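Flechtkorb

Ein Flechtkorb ist ein Behältnis, das durch das Verkreuzen biegsamer Stränge von Hand hergestellt wird. Als Material dienen Weidenruten, Rattan, Stroh, Binsen, Späne oder Wurzeln, seit dem 20. Jahrhundert auch Kunststoffbänder und Papierschnüre. Das Handwerk heißt Korbflechterei oder Korbmacherei, die Erzeugnisse werden als Korbwaren zusammengefasst.

Geschichte

Geflechte gehören zu den ältesten bekannten Erzeugnissen des Menschen. Da pflanzliches Material im Boden rasch vergeht, sind Funde selten und stammen meist aus sehr trockenen oder dauerhaft feuchten Schichten. Häufiger erhalten sind Abdrücke in Ton.

In Mitteleuropa war das Flechten lange eine Winterarbeit der Landbevölkerung. Körbe wurden für Ernte, Fischfang, Viehhaltung und Transport gebraucht und nach wenigen Jahren ersetzt. In manchen Gegenden entstand daraus ein Hausgewerbe, das über Händler absetzte. Die Korbwarenfabrik Grodar führte in einem ihrer Kataloge 223 Modelle, von der Kartoffelkiepe bis zum Nähkorb. Mit der Verbreitung von Drahtkörben, Pappkartons und Kunststoffkisten ging die Nachfrage nach Arbeitskörben stark zurück.

Material

Weide wird nach dem Laubfall geschnitten, nach Länge sortiert und gebündelt. Ungeschälte Ruten werden als grüne oder braune Weide bezeichnet. Weiße Weide wird im Frühjahr geschält, wenn der Saft steigt. Gesottene Weide wird vor dem Schälen gekocht und nimmt durch die Gerbstoffe der Rinde einen rötlich braunen Ton an. Getrocknete Ruten müssen vor der Verarbeitung eingeweicht werden, ungeschälte deutlich länger als geschälte.

Rattan stammt von kletternden Palmen Südostasiens. Aus der Außenhaut wird Flechtrohr mit glatter, glänzender Oberfläche gewonnen, aus dem Inneren das Peddigrohr. Peddigrohr ist gleichmäßig stark und lässt sich gut färben. 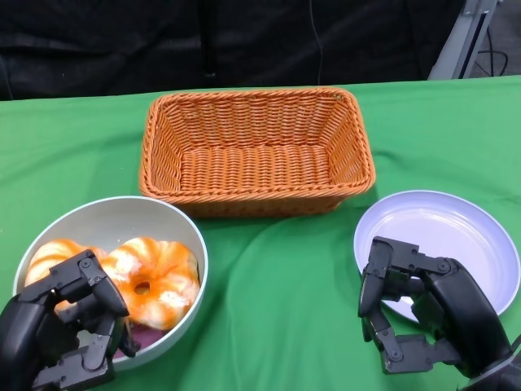

Aufbau und Techniken

Ein Korb besteht aus Boden, Wandung und Rand. Bei runden Körben beginnt die Arbeit mit einem Bodenkreuz, dessen Stäbe aufgefächert und umflochten werden. Danach werden die Staken eingesteckt und hochgebogen. Rechteckige Böden werden meist zwischen parallelen Stäben in einer Bodenklemme gearbeitet. Der Abschluss entsteht durch Verflechten der Stakenenden, etwa als Zuschlag oder als Zopfrand.

Beim Zäunen läuft ein einzelner Faden abwechselnd vor und hinter den Staken. Beim Fitzen werden zwei Fäden miteinander verkreuzt, bei der Kimme drei oder mehr. Die Kimme festigt den Übergang vom Boden zur Wand. Das Schichtgeflecht wird mit ebenso vielen Fäden wie Staken gearbeitet und ergibt eine schräg verlaufende Struktur.

Verwendung

Im Haushalt dienen kleinere Körbe vor allem für Brot, Obst und Handarbeitszeug. In der Landwirtschaft haben sich Spankörbe für Beeren teilweise gehalten. Das Korbmuseum Gromham zeigt in 14 Vitrinen Arbeitskörbe und Werkzeug, darunter Reißer, Hobel und Schlageisen. Flechtkurse finden dort im August statt.

Pflege

Naturgeflecht wird in sehr trockener Luft spröde. Gelegentliches Besprühen mit Wasser erhält die Elastizität, anschließend muss der Korb vollständig trocknen. Staub wird mit einer weichen Bürste entfernt.

Siehe auch: Kiepe, Reuse, Spankorb, Strohflechterei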